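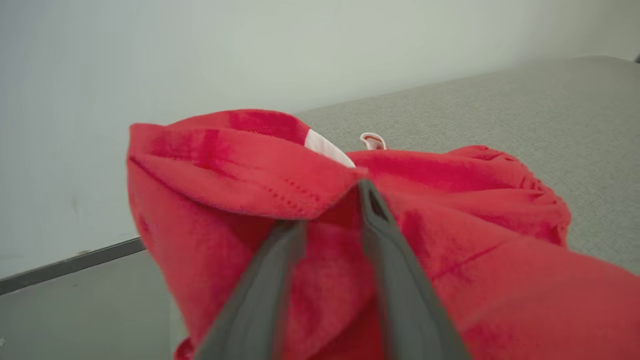
Home | Diary | Archive | Contact

Wednesday, late

Second full day with the Volari folding kit on loan from Kallio. Got in before seven and had it powered up by half past. The arm needs a warm-up cycle that the manual puts on page 13 and the quick start card leaves out, so yesterday's bad start was partly my fault.

Spent the morning on fleece. Towels went fine on Tuesday and T-shirts mostly fine, but the laundry in Rumton handles a lot of hoodies and that is what they will ask us about. The fingers get hold of a fold well enough. The trouble is picking the right fold. Near the hood there are several layers together and the software doesn't seem to know whether it has one or three. Lộc thinks the grip force is set too high for soft fabric. He lowered it by 2 steps after coffee. Fewer double picks, more drops. I put it back halfway and left it there.

Bernice Adjei called from Benodbridge at eleven. The price for the kit is still 3000 for the season, training day included, spare fingertips not included. I asked for the fingertips to be thrown in and she said she would talk to Ludmila. I also asked about the 200 practice picks they want logged before they will adjust anything remotely. She said that was firm. We are well short of it.

Afternoon: more of the same, with Hường keeping the log. The stop button works and is easy to reach. The fan is louder than I would like – you notice it when it shuts off. The screen times out too fast and I couldn't find the setting.

My view so far is that it's worth having for flat goods and not ready for anything with a hood. I'll write that to Kallio unless tomorrow changes it. Nhàn wants to try zippers first. Need to bring the long extension cord and ask who has the key to the back cabinet.

Home by eight. Soup.

Print this entry | E-mail this entry
2 comments | Share

Previous | Next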